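Who gets quoted: our December count

We went through 472 news stories in the Inar Courier and counted the people quoted as experts. Women made up 39 per cent, up from last year, though in the business pages it was only 12.
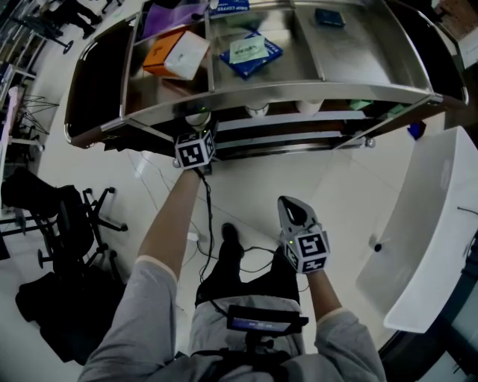
Lakshmi Murthy wrote in to ask why we don't count headlines too, as a woman can be quoted fairly in a story and still be called a "mum of two" at the top of it. Fair point. We'll add headlines next time - it means more reading, so we need extra hands.

Narayanan Rai has sent the figures to the editor and is waiting to hear back. The full tables are at the Trandum Library front desk. To help with the next count, see Nouhaila Amrani after the meeting.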